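The Long Table

My aunt left me the lease on two rooms above the Levard hardware store, and with it came the longest white table I have ever seen. It has a rounded end, like a surfboard. The man from Holteck offered me 65 dollars for it, then 300 once he'd run his hand along the top – and I said no both times, which surprised me.

So I eat there. Crackers in the white bowl, something orange next to it, blocks in their wooden tray and the shape sorter where I can reach it. 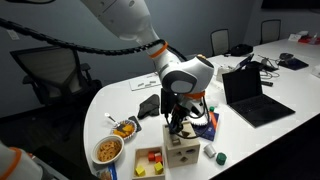 October

I was supposed to be packing by then. Istwood is 208 miles away and my new place has a kitchen table that seats two. I'd start on the blocks, red ones first, and then I'd be thinking about my aunt, who kept toys out for any kid who came upstairs and never once asked them to put anything back. I ate a lot of snacks that month.

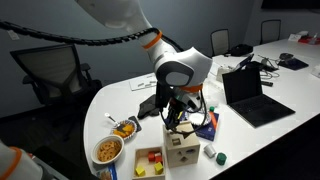 The sorter cube, with the tray of red and yellow blocks in front.

My sister called from Hawthorne and asked how far I'd gotten. Great, I told her, nearly done! Then I walked the length of the table in my socks and looked at it all, the jar with the red label and the yellow and blue box and the cloth I kept meaning to fold.

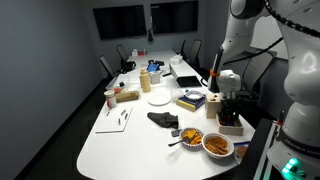

She drove over anyway. She sat down at the round end, took a handful from the bowl and asked what the man from Holteck had offered. I told her. She chewed for a while and said we could probably get it down the stairs if we took the legs off.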